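4. Preparar la ruta en Plallar antes de salir

Yo esta parte la hago siempre en casa y con wifi, porque en la sierra la cobertura va y viene. Si ya tienes la cuenta creada (apartado 3), sigue por aquí:

1. Abre Plallar y entra en Mis viajes. Pulsa Nuevo y ponle un nombre que luego reconozcas. El mío se llama "Pladard en julio", sin más misterio.

2. Elige el punto de partida. Si vas a subir a Pladard desde el pueblo, marca el aparcamiento de abajo – el de arriba se llena a las nueve de la mañana.

3. Añade las etapas una a una. Yo no paso de 16 kilómetros por día, y con mochila grande me quedo bastante más corta.

4. Descarga el mapa sin conexión. Deja la pantalla encendida hasta que salga el aviso verde.

5. Comparte el viaje con alguien que se quede en casa. Yo se lo mando a Yoon-hee Ji, que me contesta siempre con un pulgar y nada más.

Nota: la altitud sale en metros. El refugio está a 1,790 y la app lo escribe con coma, así que no te asustes, ¡que no es un metro y pico!

Precaución: si alguna etapa pasa de los 3,000 metros, revisa el tiempo esa misma mañana. El pronóstico guardado caduca a las dos horas y la app no te avisa.

Para borrar una etapa, mantenla pulsada y arrástrala hacia la izquierda. Las fotos que le hayas puesto se borran también, ojo con eso.

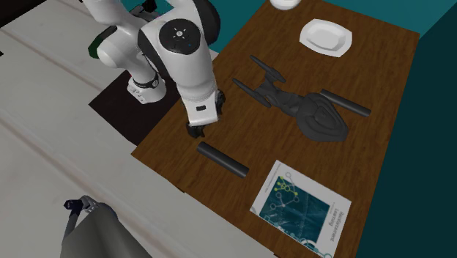
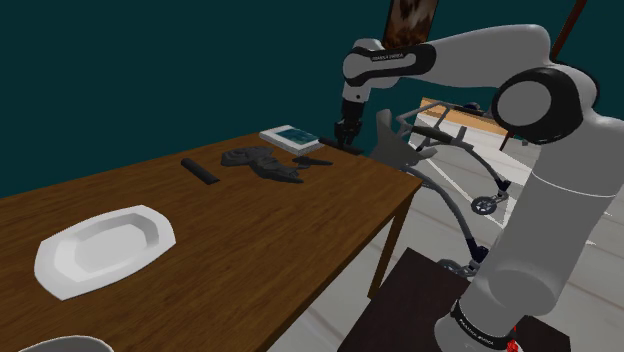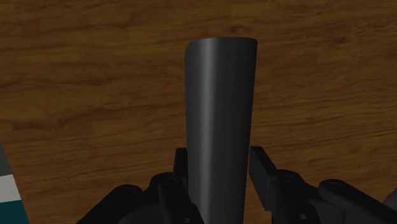 Imágenes del apartado 4: superficie de madera, tres vistas simuladas.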